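Open day at the Mahuika data center

I have been keeping my family photos and tax papers in an online storage account for years now, and I don't think I'd ever once stopped to wonder where they were. So when Mahuika announced it was opening its Stinovthorpe data center to customers for one Tuesday in September, I signed up the same evening (and then worried for a week that I'd be the only person there who didn't know what a rack unit was!).

I needn't have. The parking lot was full by nine in the morning, and my group was a lovely mix of small business owners, a couple of students and a retired dentist who wanted to know if his old X-rays would outlive him. We got visitor badges, coffee in paper cups and a long talk about doors. There are a lot of doors. You go through 2 of them just to reach the hallway, and the second won't open until the first has shut behind you, so we shuffled through in little batches like people boarding a ferry.
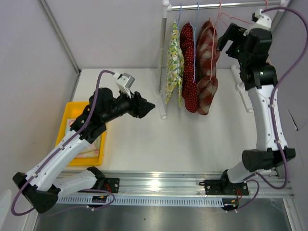 The server hall itself is loud, much louder than I'd imagined, and our guide had to stop between the rows and more or less shout. The building has 318 racks in use and room for 359, and she told us the last ones should be filled by spring. Every file you upload is kept as three copies, with one of them sent off to the sister site at Wanari, so a flood or a fire in Stinovthorpe wouldn't take your wedding album with it. I found that very comforting, and I said so, probably too many times.

After lunch (egg salad, pretty good) came the part I'd looked forward to most, a session on Cetance, their new backup program. You pick your folders, choose how often you want them copied, and it does its work at night while the computer is idle. The free plan keeps old versions of a file for a month and the paid one keeps them for a year. I liked how plain the settings were. I was less taken with the restore page, where you have to go folder by folder if you only want a few things back, and I'd have loved a simple search box. Someone asked about slow country connections like mine, and the answer was that the first backup can take several days but you're free to pause it, and after that only the changes get sent.
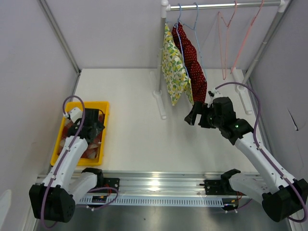

Merle Whitelaw wondered what would happen to our files if we stopped paying, and whether anybody would warn us before they were erased. There was some nodding at that. The reply was that an account is frozen first, three emails go out, and you can still download everything for 90 days.

I came home with a tote bag and a firm plan to sort out my 800 unsorted vacation pictures before I back up a single one of them. So far I've done the ones from the lake.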